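7 示教数据采集

本章适用于装有 Drosteo 主从遥操作组件的 Pavico 单臂工作站。开始采集前,应已完成第 6 章的机械零点标定和夹爪行程标定。固件版本说明见随机资料,本手册修订日期为2020年1月13日。

7.1 两种示教方式

工作站支持拖动示教和遥操作示教,两种方式写入同一种格式的任务文件,但同一个任务文件内不得混用。

拖动示教:操作员直接握住机械臂末端手柄,引导机械臂走完动作。关节处于重力补偿状态,夹爪由手柄侧面的拨轮控制。适合路径短、接触少的任务,例如取放单件物料。采用拖动示教时,操作员的手和前臂可能进入腕部相机的视野,这类片段在导入 Mishra 训练工具时会被标为“待审”。

遥操作示教:操作员在主手端操作,从动臂跟随。适合夹取角度多变、物体较大或需要反复调整姿态的任务。操作员通过屏幕上的腕部相机画面和外部相机画面判断位置。以下各节以遥操作示教为主,拖动示教的差异见 7.6。

7.2 采集前检查

(1)确认急停按钮已复位,且位于操作员不离开座位即可触及的位置。

(2)确认从动臂工作范围内无人。围挡门关闭后,控制柜面板绿灯常亮。

(3)检查夹爪指面。指面有油污或脱落的颗粒时,用不掉毛的干布擦拭,不得使用丙酮。

(4)检查腕部相机支架的紧固螺钉。支架松动后画面与机械臂末端的相对位置会变化,松动期间采集的片段不能通过后期处理修正,应全部作废。

(5)擦拭腕部相机镜头,在软件中打开“相机 > 预览”,确认画面连续无卡顿。

(6)清点并摆放任务物体。物体的初始位置应按任务单中的区域放置,每段之间在区域内随机移动,不要每次都放在同一个点。

注意:更换夹爪指、相机或相机支架之后,必须重新执行第 6 章的手眼标定,再新建任务文件。旧任务文件不得继续追加片段。

7.3 主从对齐

(1)在软件主界面选择“遥操作 > 对齐”。

(2)将主手移到停放位,松开握把。

(3)点击“读取从动臂姿态”。屏幕左侧显示各关节的差值,超出允许范围的关节以红色显示。

(4)缓慢移动主手,使所有关节差值变为绿色。

(5)踩下脚踏开关并保持,听到一声短音后,从动臂进入跟随状态。

(6)小幅度移动主手,观察从动臂运动方向是否一致。方向不一致时立即松开脚踏,检查主手底座的安装方向设置。

小心:关节差值为红色时强行进入跟随状态,从动臂会向主手姿态快速运动。软件默认禁止该操作,请勿在“高级”页面中关闭此项保护。

若对齐过程中出现错误代码 503,表示主手与控制柜之间的通信超时。先检查主手尾部航空插头是否拧紧,再重启主手电源。重启后需从步骤(1)重新开始。连续出现时,请记录控制柜序列号并联系 Jenalville 服务站。

7.4 录制一段示教

(1)将从动臂移至任务单规定的起始姿态。起始姿态允许有小幅偏差,但夹爪必须完全张开。

(2)按下主手握把上的黑色按键开始录制,状态栏显示红点。

(3)静止一秒,然后开始动作。

(4)接近物体。距物体约 200 毫米时减速,根据腕部画面调整夹爪方向,再完成最后一段接近。

(5)闭合夹爪。闭合过程中不要移动主手,待夹持力读数稳定后再提起。

(6)按任务单完成搬运、放置或其他动作。

(7)张开夹爪,沿接近方向退出,返回起始姿态附近。

(8)静止一秒,再次按下黑色按键结束录制。

(9)在弹出的窗口中选择“成功”“失败”或“丢弃”。未作选择时,软件不允许开始下一段。

动作中途出现失误但能够自然修正的,例如第一次未夹住后重新对准,可继续完成并标为“成功”,同时勾选“含重试”。物体跌落到工作区以外的,标为“失败”。操作员因外界干扰停顿过久的,选择“丢弃”。

7.5 腕部画面中的近距离大件物体

腕部相机与夹爪一同运动。在搬运箱盒或有大面积印刷表面的物体时,物体会在接近过程中逐渐占据画面的大部分,背景和其他物体的可见范围随之缩小。深色表面对自动曝光的影响较大,运动和失焦也会使表面图案难以辨认。
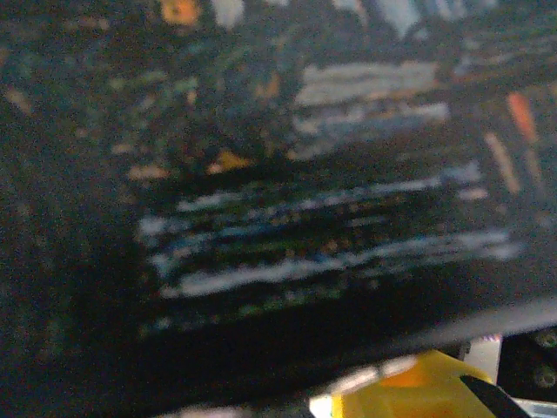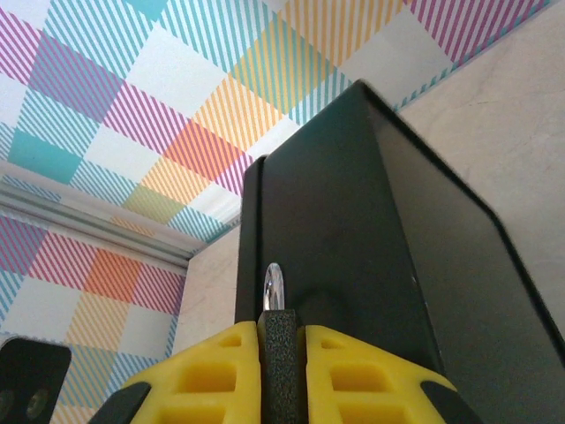
腕部相机画面,近处为大件深色物体。

遇到大件物体时按以下步骤操作:

(1)在录制前打开“相机 > 曝光”,选择“锁定”。锁定前,将夹爪停在工作区中部上方,使画面同时包含背景和任务物体。

(2)接近时以外部相机画面为主,判断夹爪相对于物体的整体位置;以腕部画面为辅,确认指尖与物体边缘的关系。

(3)优先从能够同时看到一条物体边线和一侧夹爪指的方向接近。仅见物体表面、不见边线时,操作员难以从单一画面判断距离。

(4)距离难以判断时停止前进,沿原路退回一小段,改变腕部角度后再接近。退回过程保留在录制内,不必中断。

(5)接触后观察力读数。读数突然上升而夹爪尚未闭合,说明指尖或腕部支架已碰到物体,应立即停止并退出。

注意:不得为了改善画面而在录制过程中用手挪动物体。需要挪动时先结束录制,将该段标为“丢弃”,重新摆放后再录。

注意:曝光锁定值保存在任务文件中。同一任务文件的全部片段应使用同一锁定值。工作区照明改变后,应新建任务文件并重新锁定。

如果操作员更习惯只看腕部画面,可在“显示”页面中打开指尖辅助线。辅助线仅叠加在操作员屏幕上,不写入录制数据。辅助线的位置由夹爪行程标定得出,夹爪指更换后未重新标定的,辅助线不可作为判断依据。

7.6 拖动示教的差异

(1)不需要执行 7.3 的主从对齐。进入“拖动”模式后,先用一只手托住末端手柄,再按住手柄上的使能键。

(2)确认末端负载参数与当前夹爪一致。参数偏小时机械臂会下沉,偏大时会上浮。夹持较重的物体时,应在“负载”页面中选择对应的物体条目。

(3)手握手柄的位置应在相机支架后方,前臂不要越过夹爪指。

(4)录制的开始和结束由脚踏控制,单击开始,再次单击结束。

(5)拖动速度超过限值时机械臂会锁定并发出长音。松开使能键,待长音停止后重新按下即可继续。发生锁定的片段自动标为“丢弃”。

小心:使能键松开后,关节制动器动作有短暂延迟。松开前应托住手柄,避免末端带着物体下落。

7.7 片段检查与导出

每完成一批录制,应在离开工作站前检查一遍。隔日再查时,物体摆放和照明往往已变,难以补录。

(1)在“片段”页面中按时间排序,打开最新一批。

(2)以四倍速播放每一段,同时观察腕部画面、外部画面和夹爪开度曲线。

(3)核对开头和结尾的静止时间。缺少静止段的片段可以保留,但需勾选“边界不完整”,导出时由软件剔除首尾的若干帧。

(4)核对夹爪开度曲线与画面中夹爪动作是否同步。开度曲线明显滞后时,检查时钟同步状态,并将该批片段全部标为“待审”。

(5)核对成败标记。标记错误的,选中该段后按右键修改,修改记录写入日志。

(6)选择“导出 > Mishra 格式”,指定目标目录。导出期间不要关闭控制柜电源。

单个任务文件最多容纳 1000 段。达到上限后,软件会提示新建任务文件,新文件可继承旧文件的任务单、起始姿态和曝光锁定值。继承前请确认夹爪、相机和照明均未变动。

导出目录中包含以下内容:各相机的视频文件、关节与夹爪数据文件、任务单副本、标定参数副本和操作日志。标定参数副本不得手工编辑,编辑后训练工具将拒绝读入。

7.8 常见问题

现象:跟随过程中从动臂有明显抖动。
处理:降低“跟随增益”一档。仍有抖动时,检查从动臂底座螺栓,并确认工作台四脚均已着地。

现象:踩下脚踏后没有短音,从动臂不动。
处理:检查围挡门和急停状态,查看关节差值是否全部为绿色。脚踏插头松动时,状态栏脚踏图标为灰色。

现象:腕部画面在夹爪靠近物体时忽明忽暗。
处理:曝光未锁定。结束录制,按 7.5 步骤(1)锁定后重录。

现象:夹爪闭合后力读数不归零即无法再次张开。
处理:保护性停机。在“夹爪”页面中点击“释放”,用手托住物体,待夹爪张开后取出。重新执行夹爪行程标定。

现象:导出时提示“时间戳不连续”。
处理:磁盘剩余空间不足或写入过慢。清理磁盘后重启采集软件,出现提示的片段不可恢复,从片段列表中删除。

7.9 结束作业

(1)将从动臂移至停放位,松开脚踏。

(2)将主手放回托架,锁紧托架卡扣。

(3)清空夹爪,使夹爪处于半开状态。

(4)退出采集软件,等待日志写入完成后再关闭控制柜电源。

(5)盖上腕部相机镜头盖。下次开机后,软件在镜头盖未取下时会提示“画面过暗”,取下后该提示自动消失。

停用时间较长的,按第 9 章的要求拆下夹爪指,单独存放。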